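**Wrist cam segmentation breaks on reflective plate, planner goes around nothing**

**sf_yau** wrote:

Hello all. I work on the perception part of our cell at Garkside. The wrist camera looks at a flat metal plate with rounded corners and our depth filter makes false obstacles on it. The planner then takes a long detour, or refuses. I recorded 40 approaches and the false points come mostly where the light hits the plate directly. I already tried lower exposure. Has somebody solved this in software?

**Castellanos_B** wrote:

Don't solve it in software. Put a diffuser on your light and go home early.

**sf_yau** wrote:

Thank you, but the light belongs to another team and I can't change it before October.

**chekeung** wrote:

What is your voxel filter doing? In the Flulonby node the default keeps any cluster over 70 points. A bright reflection passes this easily. I set mine to 4,000 for close range and the ghosts disappeared.

**cj_hsieh** wrote:

I do not agree with chekeung. With this number you also delete thin things. A cable is a small cluster too, and then the planner will drive the finger through it. Please mask the plate by fitting a plane first, and filter only what is left. Keep the low threshold above the plane.

**chekeung** wrote:

Fair for cables. My parts have no cables, so I never met this problem. Does yours, sf_yau?

**sf_yau** wrote:

Yes, one, and it is very slender. I attach a view from the wrist. 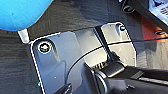
*Wrist view: black cable over the plate, gripper at the bottom.*

The black rod on the plate has a soft shadow, and I am afraid the plane fit will take the shadow as an edge.

**cj_hsieh** wrote:

If you fit on depth only, the shadow is not important. Also mask the gripper from the URDF with some margin, it fills a lot of your view. For the cable I would use a separate 2D line detector and send it to the planner as a soft cost.

**Castellanos_B** wrote:

Soft cost on a cable is how you snag a cable. Make it a hard constraint with a small radius. And I still vote diffuser.

**sf_yau** wrote:

I will try the plane mask with the hard constraint first, and run the same 40 approaches again on Friday. If the planner refuses too often I will compare with the soft cost.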